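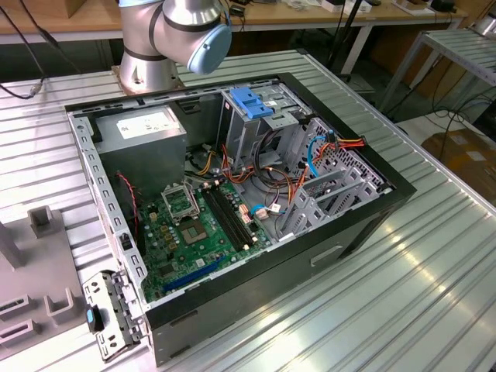

The Gelau is our hand-guided teaching kit, and it's the thing I get asked about more than anything else we make. You bolt it to the wrist of an arm you already own, take hold of the grip, and walk the arm through the job yourself. It records where you went and how hard you pushed. I do most of my own testing on old desktop PCs, because a PC is a horrible job for a robot and a lovely one for finding out whether a teaching kit is any good. Look at the lever standing up beside an empty processor socket, or the yellow, orange, red and black power leads wandering past the drive cage, and think about writing waypoints for that lot. I tried it once. I'd much sooner hold the thing and show it.

## Two ways to teach

**By hand.** Squeeze the grip and the arm goes slack, let go and it holds where it is. There's a thumb button for marking a step ("grip here", "start pressing here") and a second one that bins the last step, which I use far more than I'd like. Ardalan Kiani did the feel of the grip and I think he got it spot on — light enough for small corrections, heavy enough that you don't fling the arm about.

**By remote.** Add the Gravon handset and you can do the same from a chair. It's a small copy of the arm that sits on your desk, and the big one follows it. Resistance comes back through the handset, so you feel a memory stick touch the slot before you lean on it. You can also scale the movement down, up to 8 to 1, and for connectors I leave it there.

You can swap between the two halfway through a demonstration. I tend to do the big reach by hand and then sit down for the fiddly bit.

## What's in the box

- Gelau grip with force sensor and wrist plate
- Control box and power supply
- 8 metre cable, locking at both ends
- Hex keys, spare bolts and cable clips
- Printed quick-start guide (Marjan Babaei wrote it and it's short, hooray)

The Gravon handset is sold separately. So is the Sirus foot pedal, which does the same job as the thumb button and is well worth having if you teach with both hands.

## Storage and playback

The control box holds more than 200 demonstrations before you need to move any off. They come out as plain files, one per demonstration, and you can trim the start and end in the browser page without installing anything. Playback starts slow whatever you've set, and you have to hold the enable switch the whole way through the first run. Please don't tape it down!

## Will it fit my arm?

Probably, if yours has a standard round wrist flange and a hand-guiding mode we can talk to. Send us the make and model before you order. Auður Hedegaard looks after the adapter plates and she'll tell you straight if it's a no.

Do put your arm on something solid. The force readings are only as good as the table, and wobble goes straight into the recording.

## Warranty and support

Two years on everything except the grip sleeve, which wears and costs very little to replace. Repairs go through our Shirazi workshop. Updates are free and go on over the network cable.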